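Bin Picking Cell: Frequently Asked Questions

Who do I ask before changing anything?
Said Lamrani looks after the cell. Small things like refilling the bin you can do yourself. Changes to the gripper, the cables or the saved positions go through him first.

How is the bin held in place?
With spring clamps on the sides. Check that they are seated before every run. If the bin has shifted, line it up again and run the Prevesow check program at low speed.

Why does the arm stop above the bin and wait?
Usually the wall clearance limit. It is set to 20 mm, and a block lying tight against a wall will trigger it. Stop the program, move the block toward the middle with the stick, and restart from step 8.

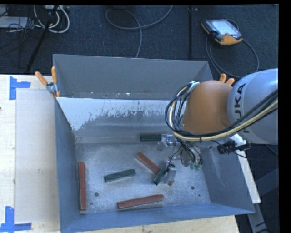
How often should the cables be checked?
Every 168 hours of running time. Jog the wrist slowly to both ends of its travel and watch the loops. They should move freely and never pull tight or catch on the bin. Replace any tie that has slipped.

When do the gripper fingers need service?
After 900 picks, wipe the fingers and check the screws. If blocks slip out during the lift, do it sooner. Worn fingers are replaced as a pair, and the grip position has to be taught again afterward. Spares are in the drawer marked Fisik.

Can I reach in to free a stuck block?
Only with the robot stopped and the teach pendant in your own hand. Do not leave it for someone else to hold.

The log says "no candidate" but there are blocks left. What now?
Stir the blocks and try again. If the message comes back, restart Restunance and reload the bin model. Write the time in the log so Said can find the entry.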